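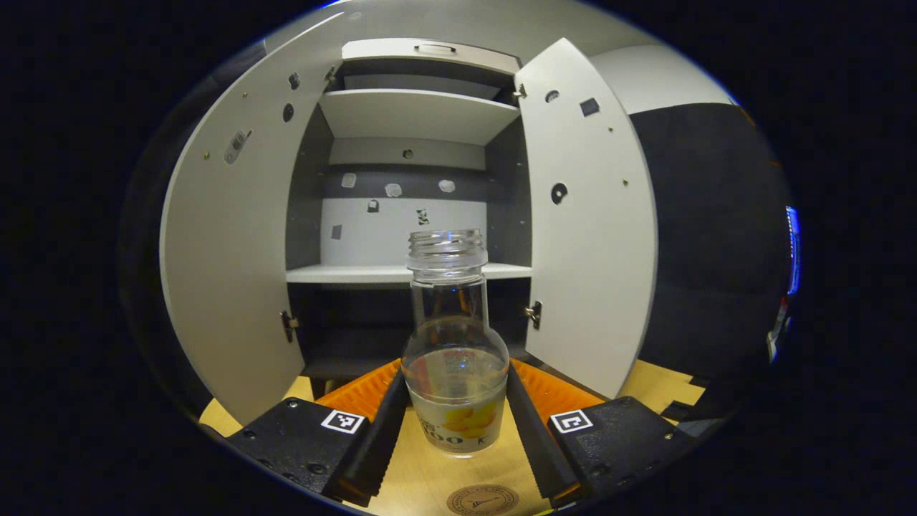

Glass Bottles in a Shared Kitchen: Storage, Caps and Leftovers
Saadet Avcı
Household Materials module, project report, second draft

1. What it was about

Handberg House, ground floor kitchen. One kitchen, 8 people, one tall cupboard everybody uses and a fridge that is too small. Drinks bottles end up all over the place. Half finished juice with the cap gone, rinsed ones kept "for water", ones waiting for the bottle bank. I wanted to know why glass bottles hang around so long compared with cartons and whether moving the storage would help.

Original question was about recycling rates. Dropped that after the first tutorial, too big.

2. Method

Bottle diary pinned inside the cupboard door. Everyone wrote down when they opened a bottle, when it was finished and where it went after. I checked it in the mornings before lectures, most mornings anyway. For the first half nothing was changed. Then I moved things:

- unopened bottles to the bottom shelf of the cupboard
- open ones in the fridge door only
- a jam jar by the sink for loose caps
- a crate by the back door for empties (from the Ansari shop on the corner, they gave it to me for nothing)

Also weighed the full crate once a week on the Rokow scales borrowed from the lab. Should of done it daily, see section 5.

3. Results

Caps first, as this was the bit I didn't expect to matter. When a cap was lost the drink nearly always got left. People don't trust an open bottle if they can't tell how long it's been stood there. Cloudy juice was worst for this. It settles, it looks off even when it's fine, and you can't shake it up without a cap. Two people said they poured it away on looks alone. Water and squash bottles didn't have the same problem.

The jar worked, sort of. Caps went in it straight away but then the wrong cap got put on the wrong bottle. Threads look the same and aren't. One leaked all down the fridge door.

Volume poured down the sink, going by the diary and a measuring jug:

First half: 800 ml
Second half: 470 ml

Better, but I wouldn't lean on it too much. Exam week was in the second half and people were buying less juice altogether.

Heaviest single weigh-in of empties was almost 1,274 g, after the June barbecue. Left it in the table but not in the averages.

4. Cupboard

Bottles on the bottom shelf was the most popular change. Before that the tall ones were up top, behind the pasta, and you had to lift them over everything. Wide mouth bottles got kept and reused. Narrow necked ones didn't, too hard to clean without a brush and we only got a brush near the end. Labels were another thing. Paper ones soak off in warm water, the glue stays. Oil then washing up liquid shifts most of it. A bottle with half a label on looks dirty so nobody wants to drink out of it, even after a proper wash.

5. Problems

Diary not filled in at weekends. My handwriting on two of the pages. Weekly weighing misses whatever went to the bottle bank in between. One kitchen only, no comparision kitchen, so can't say if Handberg is typical.

6. If I did it again

Write the date opened on the shoulder of the bottle with a wax pencil. Tie the caps on with string maybe. Buy the brush first. Ask upstairs to keep a diary with no changes made, then there is something to compare with.

Crate has stayed by the back door. Diary pages are in the appendix, table 2 still needs its units adding.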